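Home | Furniture | Lighting | Kitchen | Small Spaces | Contact

The Zimurum side table, ten months in: I'd buy it again

Sep 7, 2023 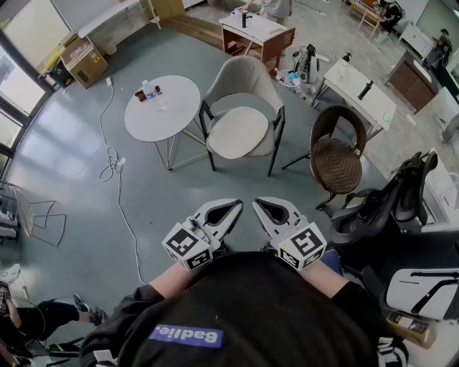 I bought the Zimurum last November, after a long spell of pretending a stack of magazines was a side table. I wanted something round, white and light enough to shove around the room with one foot, and I'm happy to say it's all of that. I really like this table!

The base is what sold me. It's thin gold wire bent into a geometric shape, and with so little of it there the floor shows right through, so the table takes up hardly any room to the eye. We have a smooth blue-gray floor and a row of big windows down one side, and in the morning the light gets in under everything. A solid drum table would have blocked all that. I tried one from Edik a couple of years back (nice thing, heavy as a safe) and it sat there like a parked car.

Assembly is four bolts and a hex key. The instructions are a single sheet with drawings, and the second drawing is upside down, or I was. Put the top face down on a towel, get all four bolts started by hand, and only then tighten them. I went full strength on the first one and couldn't get the last one to line up, so I had to back everything off and start over. Twenty minutes, with the do-over.

Now the top. White shows coffee, obviously, but it wipes off with a damp cloth and I haven't managed to stain it yet. Turmeric came close. That took baking soda and two tries. There's no lip around the edge, so a pen will roll off if you let it, and I've learned to park mine against a book. For a bottle of water, a phone and a plate of toast it's plenty. For a laptop plus anything else you'll be juggling.

Seating matters more than I expected. Next to a light gray upholstered armchair with a curved back, the height is perfect, your hand just drops onto the tabletop. I've also used it beside a brown wicker chair and it looks great there too, the gold warms up against the weave. Beside a deep, low sofa it might feel a bit tall, so measure your armrest first.

A few gripes. The little felt pads came off within a month, and I replaced them with thicker stick-on ones from the hardware store, which have stayed put. The gold finish picks up fingerprints near the top where you grab it to move it. And cables love that base: if you run a long white cord across the floor like I do, sooner or later a loop of it ends up by the legs and the whole table comes along when you tug.

On price, I paid $129 and it's now listed at $155. I'd still say yes at the higher price, though I'd wait for a sale if you're in no hurry. The Kurker version is $100 and has a similar look, but the one I tried in the store wobbled when I leaned on it, and mine has never done that on a flat floor.

Would I get a second? I've had the page open all week. There's a spot by the windows that could use one, and I'm running out of reasons to say no.

Recent reviews
Obradović floor lamp: warm light, short cord
Edik drum table, two years later
Kurker nesting trays
Wicker chairs that don't snag your sweater

Contact | © 2023 | Back to top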